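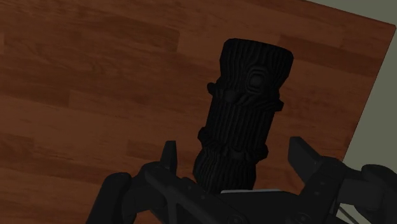 Tukel Grasp Planner
Software for two-finger grippers with a wrist-mounted camera

Overview

Tukel Grasp Planner computes grasp poses for objects that have no CAD model or only a rough scan. It takes a depth image or a mesh, returns a ranked list of grasps, and passes the selected one to the arm controller as a pre-grasp pose, an approach vector and a finger opening. The same planner code runs in simulation and on the cell computer.

The planner is meant for irregular parts: carvings, castings, items with ridges, knobs or flared rims. On such shapes a bounding-box method often places a finger on a protrusion. Tukel samples contact pairs on the surface itself and rejects any pair whose local normals fall outside the friction cone set for the material.

Simulation view

The simulator renders from the wrist camera, so the fingers, palm and linkages appear in the image as they would on hardware. Dark objects on wood-textured tables are part of the standard scene set. A black figure between black fingers leaves little contrast at the contact line, and segmentation settings should be checked on scenes of this type before a job is released.

Main functions

Contact sampling on meshes and partial point clouds
Collision check of fingers, palm and linkages against object and table
Self-mask for the gripper, updated from finger position
Replay of logged grasps, with changed friction or mass
Scene export and import through the Zukton bridge (separate license)

Specifications

Candidates per request: 400 (default)
Grasps returned: 22 maximum
Arms per license: 2
Object scenes supplied: 26
Interfaces: C++ and Python
Operating system: 64-bit Linux
GPU: optional for planning, required for rendering

Configuration

Gripper geometry is read from a single file holding finger length, stroke, pad shape and palm offset. If a plate or adapter is fitted to the palm it must be entered as well. The collision check uses only what is in the file. Cables are not modeled in the planner. They can be drawn in the simulator for masking tests but carry no collision shape.

Known limits

Tall objects gripped near the base are scored on contact quality only. Tilt under acceleration is not predicted. Set a lower arm speed or raise the minimum grasp height. Reflective and transparent surfaces need a mesh; depth input alone is not supported for them.

Release

Current version dated 2023-06-01. Geometry files from earlier versions load without conversion, but saved self-masks must be regenerated.

Support

Integration: Nazma Sarkar, Skedevley office
Licensing: Gerardo Ambrosio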